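Faculty News: Hamann Lecture on Water Law and the Public Interest

Grostumstead College invites staff, students and neighbours to this year's Hamann Lecture.

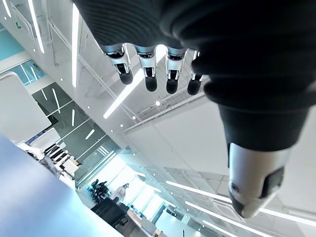

Who Owns the River?

Apolinar Hinojosa, senior lecturer in property law, will speak on 31st March at 6:30 pm in the Plisetti Theatre. His address will consider how the courts have treated competing claims to the Jenari River, from the first irrigation licences to the tribunal ruling handed down in February. He will give particular attention to the position of small landholders — a group seldom represented at hearings — and to the duty of public bodies to publish their reasons.

Professor Braulio Zamudio will chair the discussion that follows. Light refreshments will be served in the foyer.

Admission is free, but the theatre holds 386 and seats must be reserved through the Faculty Office, Room 13. Law students may count attendance towards their professional programme hours. A recording will be placed in the library catalogue after the event.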